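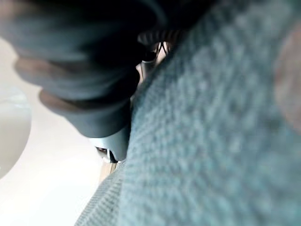
The Towel Years

I own eleven towels and I love two of them. The rest I put up with, the way you put up with a cousin who always arrives at lunchtime. But the good ones, oh, the good ones! They're thick and nubbly and a bit scratchy on the shoulders, and I would grab them before the passports if the house were on fire.

My mother thought towels should be soft. She tipped in fabric softener by the capful and then complained that they just pushed the water round your back. I was well into my thirties before Liis Jankauskaitė, who ran the linens counter at Butkienė for years and has folded more terry than anyone I know, took the bottle out of my hand and told me to stop it. Softener coats the loops, she said. Wash them hot, use half the powder you think you need, and give them a proper shake before they go on the line.

The shake is the bit I'd never bothered with. You hold two corners and crack it like a whip (mind the cat) and all those flattened little loops stand up again. I do it on the back step now, and Normunds from next door has started doing it too, so on a dry morning in July the pair of us sound like a regatta.

Colour is where I come unstuck. I went through a white phase, which ended with one bottle of hair dye, and a beige phase I can't defend. These days I'm all for teal, that greyish sort of blue-green that looks darker down between the loops and paler on top. It forgives nearly everything. Mascara, tea, a muddy knee — you'd have to go looking.

As for folding, I fell out with my sister-in-law over thirds versus halves and we've agreed to leave it there. I'm a thirds woman. Lengthways first, then over and over again, with the fold facing out so the cupboard looks as if a calmer person lives here. My shelf is 49 centimetres deep and a bath towel done in thirds sits on it nicely. Halves hang over the front and catch in the door, and I've the snagged edges to prove it.

If you do get a pulled loop, snip it. Don't tug! Terry isn't like a jumper and it won't unravel on you, but a good yank will take a whole row with it. I learnt that on a bath sheet from Hemska, and it's been the car-washing towel ever since.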